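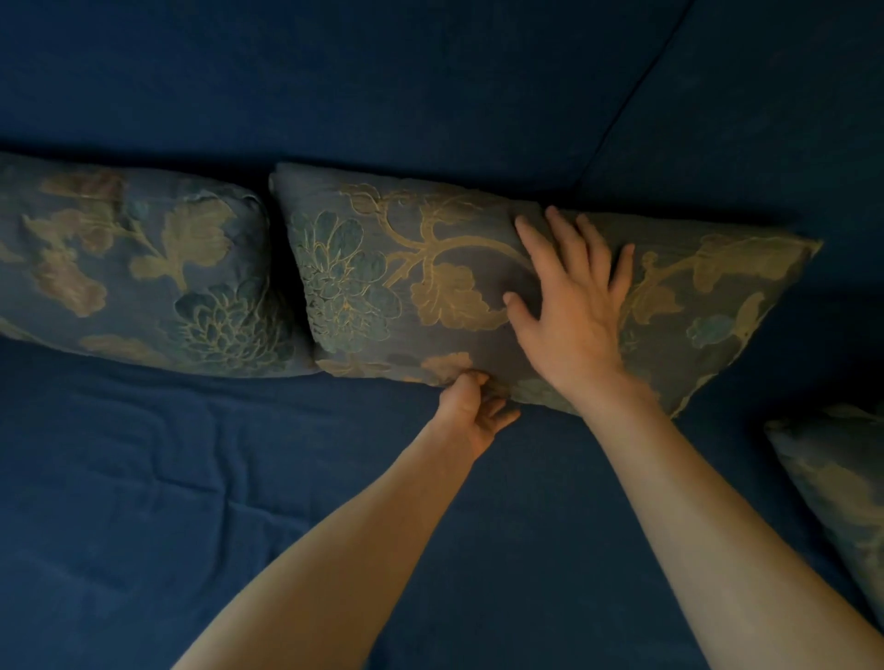 So we finally went to the Brostel mill open day, after three years of me saying we should and then forgetting until the week after. They only do it in August, when half the looms are stopped for servicing, and you have to book by ringing a number that goes unanswered until about the fourth go. Worth it though!

Brostel is the big stone building on the river side of Tresimcombe, the one with the green doors. Parking was in the field opposite (two pounds in a bucket, bring change) and we were in the ten o'clock group, up to 30 people, with ear defenders handed out at the door. Put them on when they tell you. I thought I'd be clever and leave mine round my neck for the first room and I had a headache until lunch.

They start you in the yarn store, which smells of lanolin and cardboard. It's just shelves and shelves of cones, and the colours have numbers and no names, which I found a bit sad until our guide said the staff have names for all of them anyway. The deep blue they sell the most of for sofas is 3205 on the label and "school jumper" to everybody who works there. I can't unhear that now. I've been looking at navy furniture differently ever since.

Then the warping room, which was my favourite. 500 threads coming off a great big rack and all running on to one beam, with a woman walking up and down watching for a break. She found one while we were stood there and knotted it with one hand, so fast that half the group missed it and asked her to do it again. (She did, on a spare bit. Still couldn't see it.)

The weaving shed itself is loud and hot and you don't stay long. Only four looms going, all on upholstery cloth. You get about ten minutes behind a yellow line and there's no point asking anything because you can't hear the answer, so save your questions for the finishing room next door. I asked about rub tests and got far more than I bargained for, including a go at the machine that does it. A small boy in our group asked whether it could rub through a shoe. They said they'd tried.

Tea was upstairs in the old counting house, run by the bakery from Etden, and the cheese scones had gone by half eleven. I had a slab of date thing which was fine. Nice view of the weir.

The shop is where it all goes wrong for your bank balance. Remnants by the kilo, sample books for a pound, and at the back a few ends of the Jafarzadeh range, the one with the little woven pomegranates. I picked up a piece big enough for a footstool and then saw it was £199 and put it down again very gently. Came home with a bag of wool scraps and two metres of a plain oatmeal cloth with a fault down one side.

Two hours all in, a bit more if you dawdle in the shop. There's a lift to the tea room but the weaving shed has steps down and no ramp, so ring ahead about that. Flat shoes, and something without sleeves if it's a warm day. Next year I'm booking the early group and going straight upstairs for a scone.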